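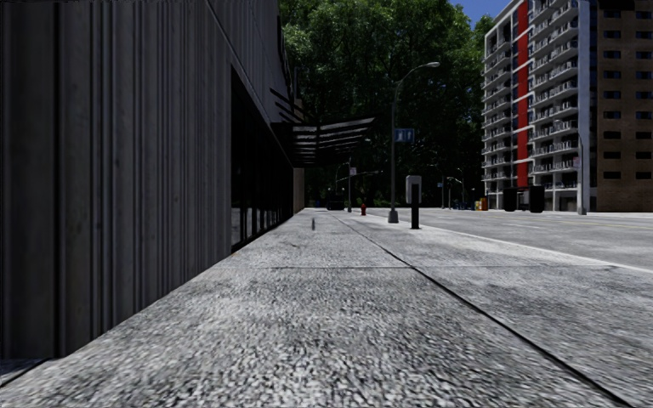

Simulated sidewalks and the trouble with thin posts

Delivery robots that drive on sidewalks spend most of their early life in software. Loukia Kalogeropoulos and Orestis Karagiannis, who work on navigation at Stenmont, have spent the past year asking which parts of that software street matter when the robot moves to a real one. Their answer is mostly the ground.

"People put their effort into buildings and trees," Kalogeropoulos said. "The robot has a low camera. Half of what it gets is concrete."

The two trained the same driving policy in 4 versions of one simulated block. The layout never changed: a wide walkway, a curb, street lamps, a hydrant, a bollard. What changed was the pavement texture, the joints between slabs, and the light. Each policy then drove 200 runs on a real sidewalk outside the Stenmont office, with a person walking behind it holding a stop button.

The version with plain, flat gray paving did worst. It slowed down or stopped at expansion joints, which it seemed to treat as drops. "It would sit there in front of a line in the concrete," Karagiannis said. "You could push it over by hand and it would carry on to the next one."

Adding coarse texture and dark joints to the simulated slabs removed most of those stops. Changing the light helped less than they expected. Karagiannis had argued for the light early on and lost 2 months to it. "I still think there's something there," he said. "We only drove in dry weather."

Thin objects are the part they haven't solved. Lamp poles were fine in every version. Short posts were not, and 3 of the policies clipped one during testing. Kalogeropoulos thinks the problem is image size, as a low post some distance off covers very few pixels once the picture has been shrunk for the network.

"We can give it a bigger image, but then it reacts later," she said. "So far we've picked the smaller image and a lower top speed."

Asked whether the result would hold on brick or cobbles, she said she didn't know. The group plans to build a brick block next and repeat the runs in March. Karagiannis wants wet pavement in the same round. They hadn't agreed on that when we spoke.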